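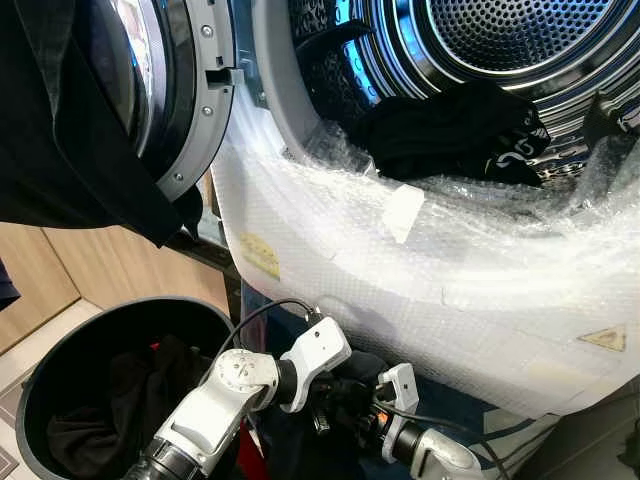 *Machine open, dark load, bubble wrap still on the front.*

**Ticket 929 - arm stalls during unload**
Project: Lirach (student laundry build, Hurnus robotics club)
Opened: Jan 26, 2025
Status: open, again

**Symptom**
Arm reaches toward the drum, gets near the opening, stops. Log says "joint 2 torque limit." Joint 2 has been saying this since August and we have mostly learned to talk over it.

**Tried so far**
- Power cycle. Stalled in the same spot, so at least it's repeatable.
- Raised the torque limit to 2000 in the config. The config loader ignored it. Someone had left a second config file in the Koppel folder, and that's the one being read. Deleted it, with feeling.
- Rerouted the black cable. It loops up toward the bubble wrap and may be tugging at full reach.
- Proposed removing the bubble wrap. Voted down. It has saved the machine from us before.

**After the config fix**
Stall gone for 60 cycles with the arm empty. Gave it cloth and got a new problem: the grasp check reports "holding" whenever there is fabric between the fingers, held or not. It is very proud of this.

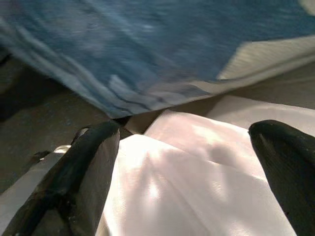 *Wrist view, white fabric between the fingers, blue one blurred overhead.*

The check only looks at the wrist view, and bright white cloth washes out to nearly nothing in direct light. Going to lock exposure and add finger position to the check.

**To do**
- [ ] Lock wrist exposure
- [ ] Grasp check: use finger gap too
- [ ] Retest with darks and whites in separate runs
- [ ] Tell the Firkmont demo people we'll be ready - wording TBD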